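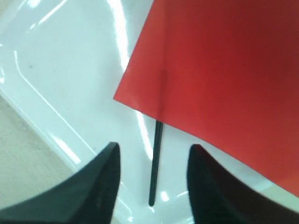 *Fig. 3. Gripper open, thin black rod partly under a red sheet, white glossy surface.*

### Clearing a tray

Emer can tidy a tray. It can't yet tidy it faster than you, so start it and go do something else.

1. Set the tray down flat, within reach of the arm.
2. Open **Chores > Sort** and pick **Overlaps**.
3. Set tries per item to 3. The menu allows 20, for owners with a free afternoon.
4. Press **Start** and keep your hands out.

**Note:** Glare on shiny plastic can pass for an object. If Emer keeps grabbing at a reflection, dim the lamp and press **Look again**.

**Caution:** Emer does not know which item you care about. Take out anything that creases or snaps — it grips a pencil and a dry noodle with equal confidence.

If an item is still there after 2 full runs, pick it up yourself. The log will list it as "assisted."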